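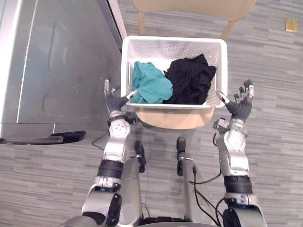
**About Bunnag Hand & Arm Testing**

We try out robot hands, grippers, arms and controllers so you don't have to buy three and regret two. Small shop, carpeted floor, lots of cables. Started by Wanpen Mahawong and Nipon Chuensuk, now a team of 8.

## What we do

Side by side trials, mostly. You send us the hardware, or tell us what you're thinking of buying, and we run it on ordinary jobs. Laundry baskets, chairs, drawers, crumpled clothes. Soft stuff is where most hands fall over. Two-finger grippers still win on some jobs and we'll say so.

Every hand gets 200 tries per task, same operator, same arm where the mounts allow. Then we swap the controller and go again. Full write-up in 15 working days, sooner if nothing breaks.

We've logged over 3,000 trials so far. Failures included, they're the useful part.

## Who's here

- **Wanpen Mahawong** – test plans, quotes, picks up the phone
- **Nipon Chuensuk** – arms, mounts, wiring
- **Daranee Phromma** – cameras and calibration. Head-mounted vs wrist-mounted, ask her, bring a coffee
- **Malte Kleinschmidt** – controllers, latency, teleop setup

Rest of the crew to be added when we get photos and bios out of them.

## What we don't do

No sales commissions. We don't resell hands and we dont take a cut from anyone who makes them. No safety certification either, you'll need an acredited lab for that.

## Visiting

Tullow site, mornings are best. Closed for two weeks in June while we re-do the power in the back half. Bring your own adaptor plate if it's an odd colour of bolt pattern, we have the usual ones.

Quotes: ask for Wanpen. Cable questions: Nipon.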